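Gornow to release second album Plundumer in July
2018-03-04

Instrumental duo Gornow have finished work on their second album, which will come out in July on the small label Flusier. The record is called Plundumer and will be sold on vinyl and cassette, with a download to follow on the same day.

It is the first new material from Musa Okoro and Melati Tambunan since their debut, Ginting, which began as a home recording and was later picked up by Flusier for a proper pressing. That first run sold out and has not been repressed. The label says it has no plans to do so before the new album is out.

Plundumer has six tracks and runs for just under an hour. The longest of them, the title track, takes up the whole of the second side. Okoro plays guitar and baritone guitar throughout, while Tambunan is on drums and a small pump organ that she bought from a chapel clearance and had repaired over the winter. There are no vocals on the album, although the band did try some on an early version of the opening piece.

"We had words for it and we had a friend in to sing them," said Okoro. "It was a good take. It just sounded like a different band, so we left it off and went back to the demo."

The album was recorded in two sessions, the first mostly live with both players in the same room. Drums and the main guitar parts were kept from those early takes wherever possible. Organ and second guitars were added months later, when the pair had saved up enough to book the studio again.

Tambunan said the slower pace of the new songs came out of touring the first record. "On Ginting we played everything too fast, and then on stage it kept getting slower because it felt better that way. By the end of the last tour some of those songs were nearly twice as long. We wrote this one at the speed we'd ended up at."

The pair mixed the album themselves. Okoro said they went through four full mixes of the title track before settling on the second. The tape hiss at the start of side one has been left in, as has the sound of the organ bellows on the quieter passages. The low end is much heavier than on the debut, and the label has cut the vinyl over two discs to make room for it, with the fourth side left blank.

Flusier will press a first edition in black, along with 97 copies on clear vinyl which will only be sold at shows. The cassette has the same running order but splits the title track differently, fading out at the end of one side and starting up again on the other. Orders through the label's own shop open a month before release, and subscribers to its mailing list will get an email the day before that.

A first song from the album, "Low Barn", will be put online in the spring. It has been part of the live set for over a year and will be familiar to anyone who saw the band on their last run of dates, when it usually closed the show. The recorded version is shorter and drops the long drum section in the middle.
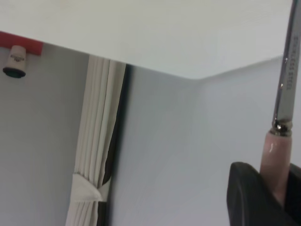

Live dates

Gornow will play a short run of shows around the release, starting with a launch night where they plan to perform Plundumer from start to finish. Tambunan will bring the pump organ to that one only, as it does not travel well. A keyboard will stand in for it on the other nights.

Venues have not been confirmed and tickets are not yet on sale. Flusier said support acts would be drawn from the label's roster, with a different one each night. Shows outside the country are being discussed for the autumn, but nothing has been booked.

Track listing

Low Barn
Second Reservoir
Ash Year
Carrier
The Long Field, Flooded
Plundumer

Plundumer is released by Flusier in July on double vinyl, cassette and download.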